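CAN IT DO THE DISHES YET?

Every time the Burnora newsletter goes out, somebody writes back asking when a machine will finally take over the housework, so with 28 May 2024 upon us we thought we'd put down what we know over a cup of tea.

Short version: not yet, but it's closer than it was! A robot vacuum will do a decent floor provided you've picked up the socks first. Folding a fitted sheet is still beyond most of them (and beyond most of us, to be fair). On the shop floor at Goltau, the arms are happy all day with boxes of one size, and get in a terrible muddle when a soft bag comes down the line.

What we find most interesting is the fiddly work, the sort where you have to feel how hard you're pressing. Wiping a bench, icing a cake, painting a skirting board. A brush is a lovely test of all that, as it bends and gives and carries only so much colour, and if an arm can learn to be gentle with one we'd be a good deal more hopeful about our wine glasses.

Brushwork on the practice mat, and the rack with three more brushes hanging:

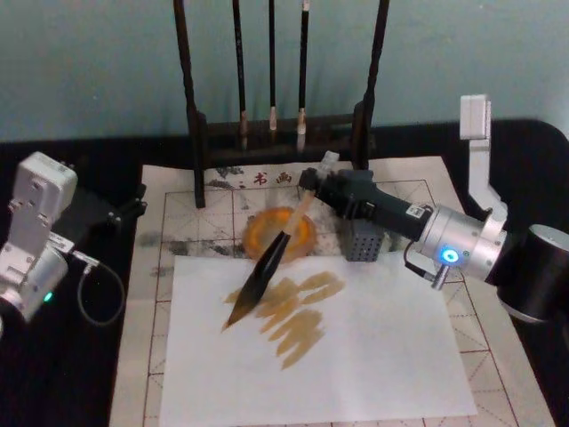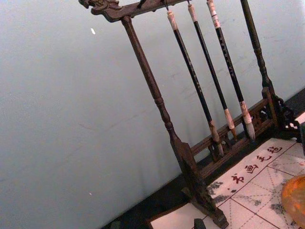 OPEN AFTERNOON AT SEREDHAM

We'll be back in the Seredham hall in August, with 3 tables and plenty of cake. Bring your questions, and a plate if you can manage it.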